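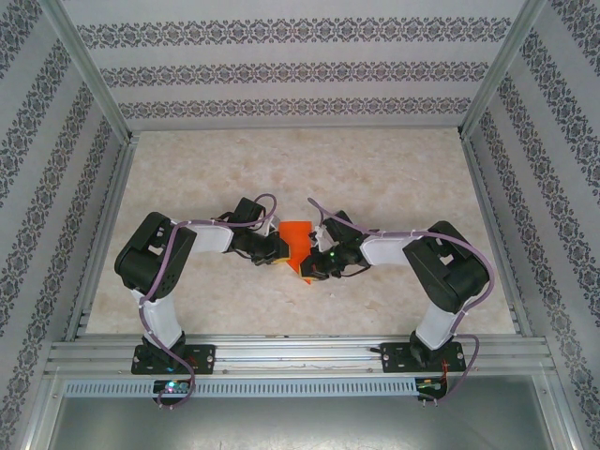

Revised cell guideline covers two-arm handling

Reading time: 1 min

Palberg has issued a revised guideline for small two-arm robot cells, replacing the version in use since February. It applies to benches where both arms share one mounting rail and hold the same part.

The main change concerns handover. Neither gripper may open until the controller has confirmed the other's grip -- a timeout no longer counts as confirmation. Cables must be secured along each arm with enough slack for full wrist travel. 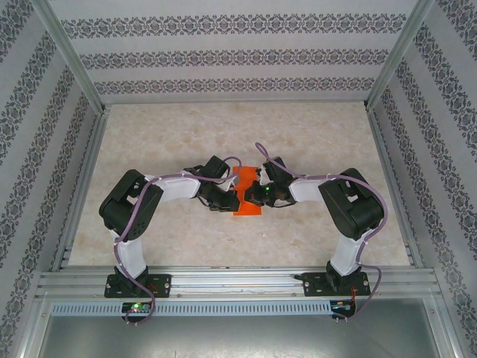

Clornico newsdesk | 24/07/2022

The revision draws on 1,749 logged handovers at the Dredton site, 303 of which ended in a protective stop. Operators must now record the cause of each stop before restarting.

Zanetti, which supplies the controllers, will provide a firmware update. Existing cells have 9 months to comply; new cells must do so from first power-up.

We use cookies to measure traffic. Manage settings

© Clornico | Contact | Back to top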